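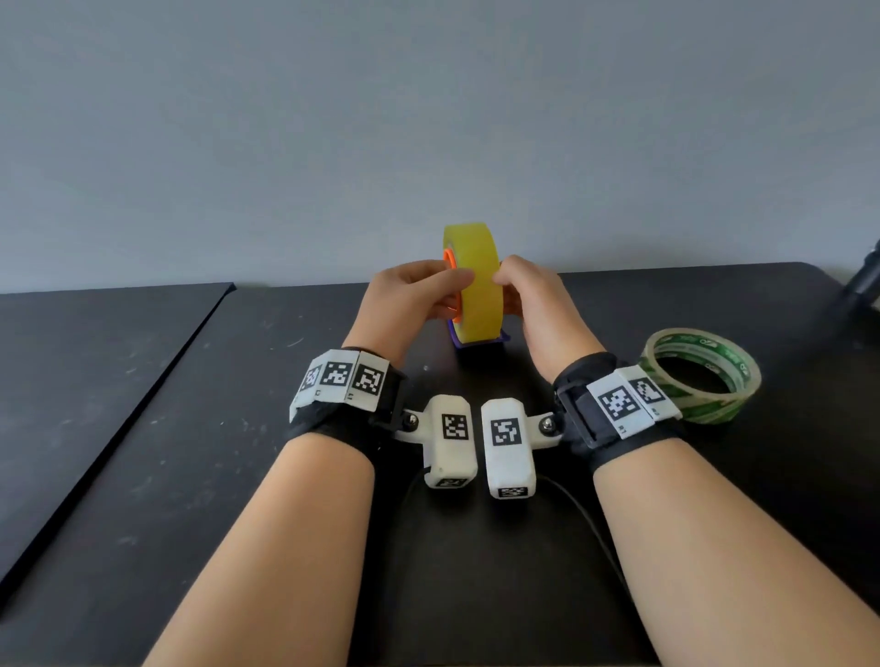
Fig 1. Both hands on the roll of yellow tape, black tabletop.

Who gets quoted? Women in the business pages
Group report, Asif Kazmi and Zeeshan Awan
Handed in 27 September 2019

What we did
Read two business titles, Voltness and the Minhas weekly, all through April. Every named person quoted in a news story went on the sheet. Man, woman or not clear. Left out columns and letters, would of taken too long. 371 quotes in all.

What we found
34 of the quotes came from women. Lower than we guessed, and we guessed low. Most were in stories on shops, childcare costs or staff wellbeing. In banking and energy stories we had only seven. Zeeshan checked those pages again and got the same.

The wording was different too. Male bosses got "tough" or "seasoned". A woman running Zivley, a freight firm, got her shoes and her school run before her job title, which came in the fourth paragraph. Voltness ran a piece on the Skemutitz takeover with a large photo of a junior woman in the press team who isnt named anywhere in the story. We put both cuttings in the appendix. 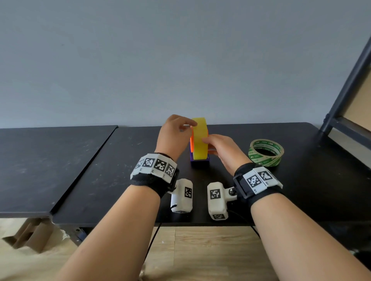

Fig 2. Yellow roll on edge in the small purple base, orange piece behind it.

Problems
Only one month. Results season may push the figures towards chairmen and finance directors, and they are mostly men, so some of the gap is the firms and some is the paper. We can't split the two. Also we judged gender from names and "he" or "she" in the text, fine for most, shaky for a few.

Asif coded Voltness and Zeeshan coded Minhas, then we swapped a week each. Disagreed on what counts as a quote (a line lifted from a press release?). In the end we kept those in.

Next time
Add a daily. Count pictures seperately from quotes. Email the news desks earlier, we wrote to both and only Minhas answered, after our draft was done.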